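3.2 Relay timing and the choice of pass

The lander at the Skála site can reach Earth in two ways. It can send a slow signal straight home, or it can pass its data up to an orbiter that stores them and forwards them later. We used the relay path for all science data. The direct path was kept for commands and for short health reports, which are small enough to fit in a single session.

An orbiter rises above the lander's horizon several times a day, but most of these passes are of little use. The ridge to the east of Skála blocks the sky up to 26 degrees, so a pass that looks good on paper may lose its first minutes. We therefore dropped any pass whose highest point was below the ridge line as seen from the lander. Over the study period this left 193 passes, which form the set used in the rest of this section.

Each pass was scored by the amount of data received on the ground without errors. Data that arrived damaged and were sent again on a later pass were credited to the later one. This rule lowers the score of the early morning passes, when the lander radio was coldest and its frequency drifted most. An earlier study of the Wulandale lander credited the first attempt instead, and its totals should not be set beside ours without correction. 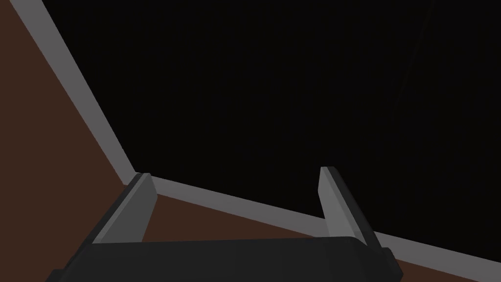 Figure 4. Gripper model, simulated view.

The ground side was handled by two stations, Flurnside and Clestden. Flurnside took the evening downlinks and Clestden took the rest. The two stations use different receivers, and their clocks were compared at the start of each session. We found a steady offset between them and removed it before the pass times were matched to the orbiter's own log.

Passes in April were treated separately. In that month the orbiter was in safe mode for several days and its recorder was cleared when it came back. The lander had already marked some of the lost files as delivered and deleted its copies. These files cannot be recovered, and we count them as sent but not received. Leaving April out raises the mean score slightly and does not change the order of the pass types.

The late afternoon passes gave the best return. The radio was warm by then, the orbiter crossed well above the ridge, and the batteries were close to full. Night passes came second. Their geometry was just as good, but the lander was limited to the low power setting after sunset, and the data rate fell with it. The effect of that setting is taken up in Section 4.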